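4. Method and results

Demonstrations were recorded at the Kemstead flat using two hand-held grippers, one for each hand. Small jewellery was chosen as it rolls and changes shape when lifted. Rizal Tuhumury and Izzati Lubis recorded 412 demonstrations in total. Any in which tracking was lost were removed, leaving 70 per cent for training.

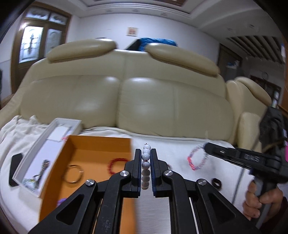
Figure 2. White beaded bracelet between the gripper fingers, with the second gripper at right.

The trained policy did better on rings than on beads. Teguh Osman thinks the bead set is too small, and we would aim for 1000 demonstrations next time.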